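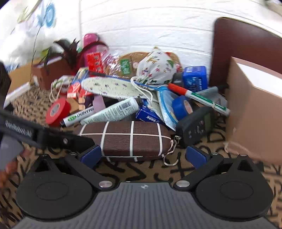
*Brown case, strapped, with the red tape and the marker.*

September, started writing at 6:40 a.m., coffee not yet effective

Seat vibration trial, second truck. Reda Farouk drove the Lornden run overnight and came back with the logger, a full thermos and opinions. The opinions are in his own handwriting on the trip sheet, and I have left out the ones about me.

Recap for Florencia, who missed the last week: we want to know if the drowsiness alert (Zendeo unit, dash mount) goes off more when the seat damper is set soft. Mirsad Delić thinks yes. I think the alert goes off when it feels like it. Two trucks, same route, damper soft on the way out and firm on the way back.

What came off the logger:

- 2240 alert records for the trip, nearly all of them in one lump before the first fuel stop
- seat channel fine
- cab temperature channel reads the same value all night, so either Reda has extraordinary control of the heater or the sensor has come unplugged again

The lump is the interesting part. Reda says he was wide awake and the thing was chirping at him until he turned the volume down. He also says he was wearing sunglasses, because of the low sun heading west out of the yard. The unit watches eyelids. I wrote "SUNGLASSES???" on the whiteboard and Seon-mi Cheon wrote "page 4 of the manual" under it. She's right, it is on page 4.

So the soft-damper leg is no good for alerts until the sun was down. I've cut everything before the fuel stop and kept the raw file next to it with a rude name.

After the cut, soft and firm look about the same. Mirsad wants to see it with the threshold at 200 in place of 1000. I ran it at both. At 200 the unit thinks every expansion joint on the highway is a medical event. Staying at 1000 — he can have the other plot for his wall.

Break log: Reda stopped when the plan said to, plus one extra, twenty minutes, marked "pie." Keeping it in. The quiet stretch after the pie is longer than any other in the file and I don't know what to do with that.

Still to do:

- replug cab temp sensor, and tie the connector down this time
- ask Van Beek if the damper knob has real detents or if we are all guessing at "soft"
- tell Ivana Rivadeneira no sunglasses before she takes the next run, or else tape a note to the visor
- Binoner invoice, still on my desk, still not mine

Next run goes out after dark. Ivana has asked whether pie is part of the protocol. I told her to write it down if it happens.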